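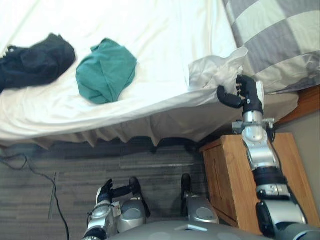 A white sheet with clothes still on it and a gray-and-white check at the head of the bed.

Pimimeo adds a bedroom visit to its home tidying service in Wurnen

2 min read

WURNEN, July. Home tidying company Pimimeo will begin offering a separate bedroom visit to households in Wurnen this month. The visit covers making the bed, sorting clothes left on or near it, and clearing the floor and nightstands. It can be booked alone or added to a kitchen or hallway visit.

Until now, customers who wanted help with a bedroom had to book the whole home. Pimimeo surveyed 219 of its customers in the spring and asked which room they would book if they could choose only one. The bedroom came first, ahead of the kitchen.

"People kept telling us the same thing," said Ronja Brekke, who runs the company's Wurnen office. "The clothes go on the bed in the morning, and at night they get moved to a chair. A few days later you can't use the chair. We were asked for a short visit that deals with that, so we put one together."

A standard bedroom visit takes 30 minutes. Clothes are taken off the bed first and sorted into wash, fold, or hang, according to a card the customer fills in ahead of time. The sheet is then pulled straight, the duvet shaken out and squared up at the corners, and the pillows set at the head. Changing the bed linen adds 15 minutes. Customers provide their own clean linen.
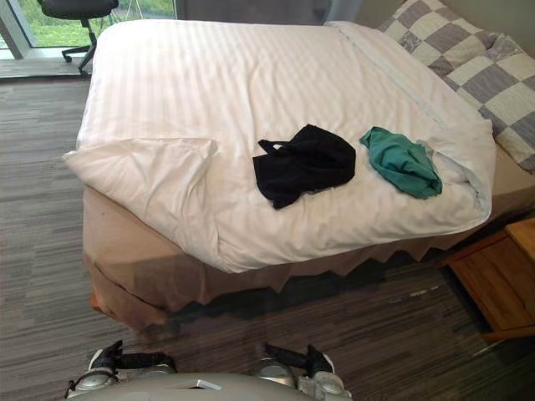

Two garments on a white duvet, with a checkerboard pillow at the head of the bed and a beige bed skirt below.

Pimimeo does not wash clothes during a bedroom visit. Customers who want laundry picked up can have it sent to Guillot, a laundry on the east side of town, which returns folded items within two days. Guillot bills for this directly.

"We don't open drawers or closets unless the card says we can," Brekke said. "If we aren't sure where something goes, we fold it and leave it on top of the dresser."

Bedroom visits are available from 11 a.m. on weekdays. Bookings can be made by phone or at the Wurnen office. Existing customers can switch an upcoming visit to a bedroom visit at no charge.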